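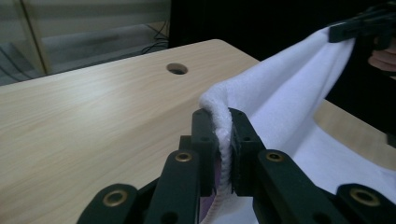

Visit to Clirel, Talilthorpe, November 2024

Elspeth Rennie and I went up to Talilthorpe to see the towel handling work at Clirel and to get a better idea of what we would be paying for if we put equipment into the folding room. Donnie Leckie asked for a written report before the budget round, so this is it. It covers what we saw, what we were told about cost, and what I think we should put in the plan.

Clirel has the ground floor of a former printing works behind the station. Parking is on the street. We were signed in, given visitor badges and taken straight through to the work area, with the talk about prices left until after lunch.

The towel work is done on ordinary tables with a light wood surface. A person works a gripper by hand, holding one part of the towel in its jaws while a second gripper lifts a corner. The jaws close on the fabric much as a finger and thumb would. Clirel records people doing the job this way and uses the recordings to train the folding software, which then runs on a pair of fixed arms.

Elspeth had a go and managed a bath sheet at her third attempt. She found the thick edges easier to keep hold of than a single layer. I was slower. It is tiring on the wrist after a few minutes, and anyone we put on it would need breaks built into the rota.

The hand-held grippers have black moulded parts with brass-coloured bushings at the pivots. I asked about wear. Clirel keeps spare links and jaw fingers on the shelf and swaps them on site. They would sell us a spares box with the first order, and I think we should take it. Our last conveyor was down for 9 days over one roller.

After lunch we went through the options. There are two ways in. The first is to buy the arms outright with the software as it stands, which handles bath towels and hand towels in plain colours. The second is to have the software trained on our own stock first. That means a set of hand-held grippers on loan, 2 of our staff released to use them, and the arms following once the results are good enough. The second route costs more in wages at the start, and the arms are paid for later.

Our stock is mixed. We have the plain white hotel towels, the striped ones from the leisure centres and the old Mackay contract towels, which have gone thin. Clirel was frank that the thin ones would be the hardest. They suggested a trial batch of 100 towels, sorted by type, so that we can see which lines are worth automating at all. The trial would be charged, but the fee comes off the price if we order.

Things the quotation does not include:
Electrical work and any move of the existing tables.
Guarding round the arms.
The software licence after the first year.
Staff time for training.

Elspeth measured up the folding room before we left home and the arms will fit along the back wall if the cage store goes. The floor there would need checking. She will speak to the landlord.

We also asked about Plullis, the other supplier on Donnie's list. I have their brochure but we have not seen the machine running. It takes towels only from a feed belt, so someone still has to lay each one flat. For our volumes that may be good enough, and it should go in the comparison. I have asked them for a site we can visit.

For the budget I would put in the trial batch, the loan of the grippers and the wages for the two staff, all in this year. The arms should go in next year's capital plan as a separate line, with the electrical work and the guarding next to them so the full cost is in one place. I would not sign for the arms until we have the trial results.

The quotation is valid for 49 days. Donnie has the paper copy and Elspeth has the room drawings.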